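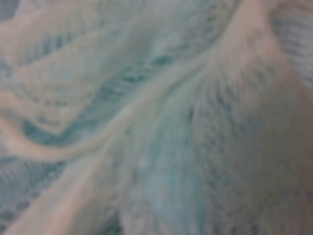 I bought the Bason soft-toss machine in November, when the fields were already closed and I had a garage, a net and a swing that had gone to pieces somewhere in the second half of our rec season. I'm now 1,817 balls in (there's a counter on the side, which I love more than I should), so I figure I can say something useful.

First, the good. It's quiet! I had a Zekatus before this and you could hear it from the street, a big clunk every time the arm came around. The Bason sort of hums and then pops the ball up, and I can hit at 9 p.m. without getting a text from next door. The ball comes up at the same height nearly every time, a little above the belt, and you can tilt the base if you want to work on low stuff. I set the gap between tosses at the longest option and still felt rushed the first week, so give yourself some time with it.

Setup was easy except for the hopper, which has two tabs that look like they should snap in together and don't. Left one first, then lean on the right one. The booklet skips this completely.

Now the gripes. It says it holds 53 balls and I guess it does, but load it that full and they jam at the neck. I keep it a little over half full and haven't had a jam in weeks. It's also picky about what you feed it. Cheap practice balls with flat seams are fine, but my nicer Prydderch leather ones come out crooked, some of them right at my hands. And the battery is a letdown. The box promises 200 tosses on a charge and I've never gotten there in a cold garage, so I mostly leave it plugged in and step over the cord.

The Riruvov is the other one people ask about. I tried one at a friend's place and it throws harder, but it costs a lot more and you need a real cage for it.

Four stars from me. I'll update when the counter hits 2,000, or when the arm spring goes, whichever comes first.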